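Hand guiding and remote control (robot teaching)

Hand guiding and remote control are two friendly, long-established ways of showing a robot a task. In the first, a person takes hold of the arm and moves it through the job; in the second, often called teleoperation, the person works a separate set of controls and the arm follows along. Either way, the robot keeps a record of the motion, and a simple tabletop job may need some 600 such showings before the arm can try it alone.

Stepped gripper fingers, a white tray and a toy turtle on a dark tabletop.

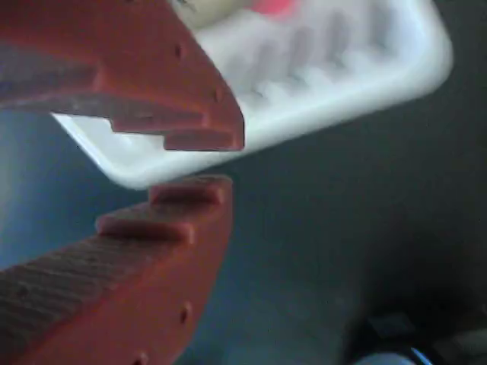
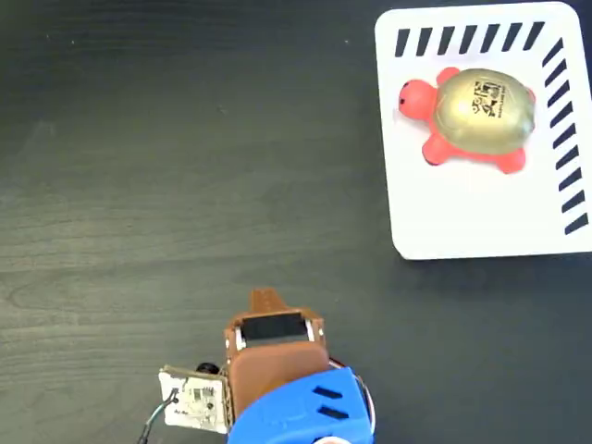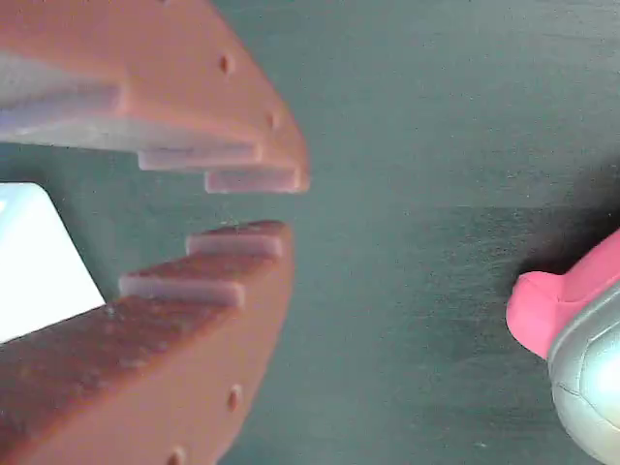 Use in teaching

The Restard course, first offered at Punwood, gives each newcomer 35 tries at the controls, with a good long rest after every 5. Its handbook kindly suggests starting slowly, as hurried motions tend to be copied along with the useful ones.

See also: Charbonneau method; Deratham arm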